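Search this site Enter keywords Go
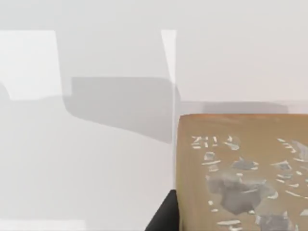
Paint comes off first. Ask anybody who has spent a winter in Skalach and they'll tell you the same – the sea gets under it by February and by April the doors along Picard Street are shedding like dogs. You scrape, you prime, you start over. Light brown showing through, white and gray flecks hanging on in patches, a few strokes of white that could almost be letters. Half the town looks like that in spring. The other half has just been painted.

I came for the signs. Skalach used to have over 200 hand-painted ones, shop fronts and boat sheds mostly, and the man who did a good share of them still lives above the old chandlery. Dace Pētersons, his niece, let me in. Steep stairs, smell of turps, a radio going somewhere. Her uncle was asleep so we talked in the kitchen.

She does the work now. Learned it at 20, holding the ladder, then the small letters, then the big ones. Her first job on her own was the Zodley bakery and she got the Y too fat. It's still up there. She walks the long way round to avoid it.

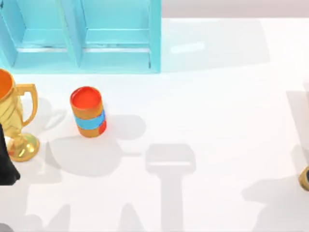
Is there enough work for a sign painter in a town this size?

Just about, if you count the boats. Names and numbers on hulls keep her going from March to June, and the shops fill in what's left.

The method hasnt changed much. Chalk line, paper pattern pricked with a wheel, a bag of charcoal dust patted over the holes. Then the brush, long hair, loaded and flattened on a bit of card. She rests one wrist on a stick with a padded end. Doesn't talk while she does it. I watched her do PLAKHAM on a transom in one go before lunch, seven letters, and she only wiped out the K. 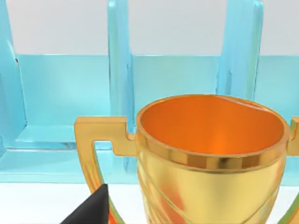

How long does a painted sign last by the harbor?

Eight years on the sheltered side, maybe four facing the water. Varnish helps for a while and then it yellows.

Priit Grīnberga runs the boatyard and has opinions. Vinyl is cheaper, he says, and he's tried it. Came off in strips. He went back to Dace the next season and she made him wait his turn, wich he admits was fair. He now keeps a shelf of her old patterns in the office in case a boat comes back for a repaint. Some of them have been used 2 or three times.

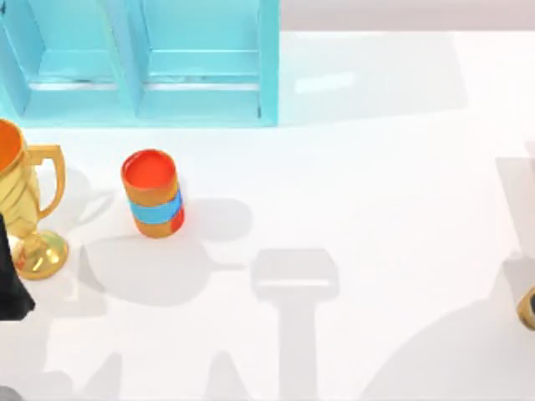
Page last changed: Sunday, 4:20 p.m.

Her uncle woke up as I was leaving. He wanted to know if I'd seen the bakery. I said I had. He laughed for quite a while, then asked about the ferry – still late – and whether anyone had touched the lettering at the ticket office. They haven't. Blue shadow on cream, a bit thin at the bottom where people lean.

Dace has it down for next spring.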